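Search reviews

Trevaskis fruit bowl and banana hook review

Reading time: 3 minutes
Last updated: June

I have used the Trevaskis bowl for over 20 weeks now, which is long enough to say what I like and what I don't. It is a shallow wire bowl with an upright arm at the back and a hook at the top for a bunch of bananas. The arm unscrews for storage.

It replaced a Kosasora ceramic bowl that I had for years. That one looked better, but the fruit at the bottom went soft before I got to it. The wire lets air round everything and I can see at a glance what needs eating.

Putting it together took a few minutes. The arm fixes with one bolt and the key is in the box. Mine worked loose after the first fortnight and had to be tightened, and it has stayed firm since. My neighbour Maricel Estrella has the older version with a push-fit arm, and hers still wobbles.

The base is 18 cm across. It sits steadily with a full bunch on the hook, but if you take out all the apples first and leave the bananas hanging, it will tip with a knock. Keep something heavy in the bowl.

I do a big shop on a Sunday and bananas on the hook usually see me through most of the week. They bruise less than they did in a pile. I can't say they ripen any slower.

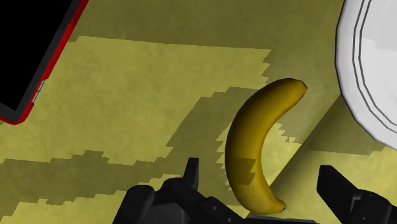
Once a bunch is down to the last one or two, the hook is not much use, as a single banana slips off it. A slightly tighter curve would fix that. The Cudier stand has a better hook, but it has no bowl and takes up nearly as much worktop.

Cleaning is easy enough. I wipe it down and now and then wash it in the sink. The coating has chipped in one place near the bolt - a small mark, and there is no rust so far.

I would buy it again for a family kitchen. If you live alone and buy fruit in ones and twos, a plain bowl will do.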